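Section 10: Showing the arm a floor-level reach by hand

I wrote this part for anyone teaching the Lorkunus arm to work low down, near lamp feet, stand bases and cables.

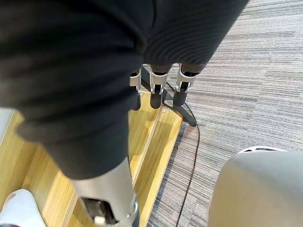
10.1 Recording the reach

1. Pull the cuff of the fabric sleeve snug before you start. I like to run a hand down the folds too.

2. Press Teach on the pendant and wait for 2 beeps. The arm goes slack now, so hold it up!

3. Guide the wrist down slowly, with the fingers pointing at the floor. Take your time – I usually spend 20 seconds on this bit alone.

4. Stop with the fingertips just above the floor and hold still until the light turns green.

5. Back out the way you came in and press Save.

Note: Record the same reach 14 times, shifting your start point a little each time. My first set was all one path, and the arm copied it right down to my wobble.

Caution: Watch for cables on the carpet and keep your toes out from under the fingers. If you feel the arm snag, let go of Teach and the brakes come on.

Stuck? Ask for Necati Yüksel at the Munro help desk – he knows the pendant menus inside out.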